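**Re: Is January in cottage country really that bad?**

**tapiok**
So my sister-in-law has offered us her cabin outside Arkinthorpe for the whole of January and I can't decide if she loves us or hates us. We've only ever been up in fall, when it's all red maples and pie stands and people being nice to you at the gas station. What is it like once the leaves are gone? My wife is keen. I am a person who wears a scarf in September.

**noura_dabbas**
Go! I did 5 winters up there and I still miss it. The light on the lake at four in the afternoon is something else, all pink and blue, and it's so quiet you can hear the snow slide off the roof. Fall is gorgeous but you share it with every tour bus in the province. In January you get the place to yourself.

**Santeri K**
You get the place to yourself because everybody with sense has left. Noura, you had a house with a furnace. He's talking about a cabin. What's the heat source, Tapio? If it's one wood stove you'll be getting up at 3 a.m. to feed it, and the bedroom will still be freezing.

**tapiok**
Wood stove, plus two electric heaters she calls "mostly fine."

**Santeri K**
Well, there you go.

**pierina_r**
Oh, come on, people have lived with wood stoves forever. Get your wood delivered before you arrive (Frandsen will stack it for you if you ask nicely), hang a blanket over the hall door and live in one room. We did it two years ago with a toddler and it was the best month we ever had. Long evenings, soup, cards – and going to bed at nine without feeling bad about it.

I will say the drive is worse than people tell you. The last 4 miles past the Grenance turnoff don't get plowed first, or second.

**noura_dabbas**
Agree on the road, disagree that it's a reason to stay home. Snow tires and a shovel and you're fine.

**Santeri K**
Last winter I sat at that turnoff for 5 hours with snow tires and a shovel. I had a granola bar. I'm not saying don't go, I'm saying don't go expecting a postcard.

**tapiok**
We talked it over and we're doing two weeks instead of four. My wife says that's a coward's compromise. What do I pack? I own one decent coat.

**pierina_r**
Wool socks, more than you think. A good flashlight. And layers underneath, that matters more than the coat. I like the Ternura knit stuff, soft and not itchy. I've got mine out already, winter drawer is all over the bed tonight.

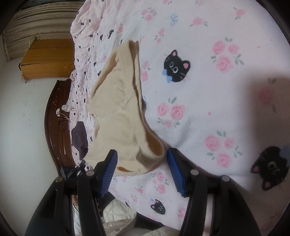

*Beige knit pair, out for the season*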